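Jisthorpe Student Robotics Club: Tabletop Grasping Project

Gallery page, updated March 1, 2020

The club's second project of the school year is Bakilana, a grasping study that uses a hand-held two-finger gripper with a wide-angle camera fixed behind the fingers. Students record short tabletop episodes by hand. The recordings are then used to train a small policy for the club's Flendora arm. Faculty advisor: Bülent Saraç.

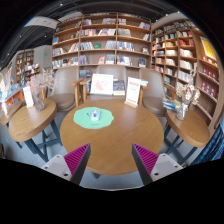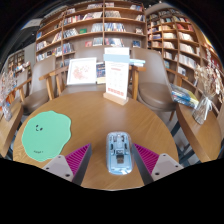
Round table among the bookshelves, mint-green mat on the left side of the top, magenta finger pads. The first view has the jaws open with nothing between them; the second has a translucent light blue mouse between the fingers.

Why does the club record by hand when it already has an arm?

Time on the arm is the limiting factor. The club has one Flendora, and only one student can operate it in a session. The hand-held gripper needs no controller cabinet and no safety fence, and it can be carried to any table. The finger geometry matches the gripper on the arm, so the recorded finger width can be used directly as a command. Wrist position is recovered from the video afterward. Episodes where the position estimate drifts are removed before training.

Recording procedure

Each episode starts with the fingers open and the object in view. The student approaches, closes, lifts, moves the object to a target, opens, and withdraws. Episodes run at normal hand speed. Early recordings were made too slowly, and the policy trained on them hesitated before contact. Objects are rotated between episodes, and the table is changed between sessions.

Data status

The current set holds 999 episodes. Of these, 188 were rejected at the filtering step, mostly for fast wrist rotation that blurred the background. A further 38 were set aside for checking because the fingers closed before the object was fully between them. These have not been deleted. They may be useful as examples of recovery if the student reopened and tried again.

Labels are kept in a plain spreadsheet with one row per episode: operator initials, object, table, start time, result. Please do not merge cells. The import script stops at the first merged cell and does not report the row.

Known problems

Clear and translucent objects are harder for the policy than opaque ones. Contact with the table edge shifts the left pad if the plate screws are not tight; check them before each session. The old pads wore smooth along the tips and have been replaced on both fingers. Calibration files from before September refer to the earlier camera mount and should not be used.

Training runs are done on the Forinstead workstation in the lab. Book a slot on the sheet by the door and log out when the run ends.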